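I have been folding laundry for a living since June, which would please my mother if I were any good at it. My target is 800 accepted examples. I have 455. At 300 I bought myself a pastry, and I have been coasting on the memory of it ever since.

The job goes like this. I drive two arms through a fold, the whole thing gets recorded, and later a model called Kunia tries to learn from my choices. My choices are the weak point. I fold the way I write emails: a confident start, a long muddle, then a rush to the end.

Mimoza Hoxha reviews everything I record and has thrown out 288 attempts so far. Her notes are short. "Hesitates." "Why?" Once, only a question mark. I complained that hesitating is an honest response to a gray knit thing with its corners hidden, and she said fine, but did I want Kunia to spend its whole career sighing at a sleeve?

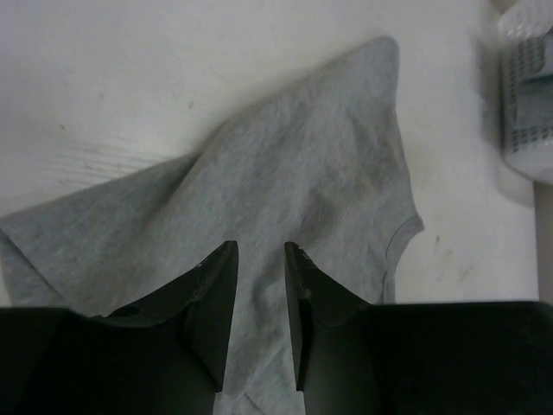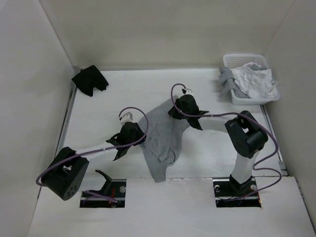
So now I have a rule, which is to decide on a corner before I touch anything. If I pick the wrong one I carry on and fix it in full view, and those fixes stay in the set. Mimoza likes them best of all. A model that has only ever watched tidy folds has no idea what to do with a bad one, and it will make plenty of bad ones.

The other rule is about starting positions. I used to lay each piece out nicely first, out of habit, and for a whole week I taught the arms to fold clothes that were already half folded. Kunia got very good at that. Then we gave it a crumpled heap and it grabbed at the middle, lifted, and put the heap back down – over and over, like a man looking for his keys in the same coat.

Now I drop things from shoulder height and live with whatever lands. Gray is harder than white, for me at least, and anything with long sleeves costs me double. I've got 345 to go, and the next batch is all long sleeves.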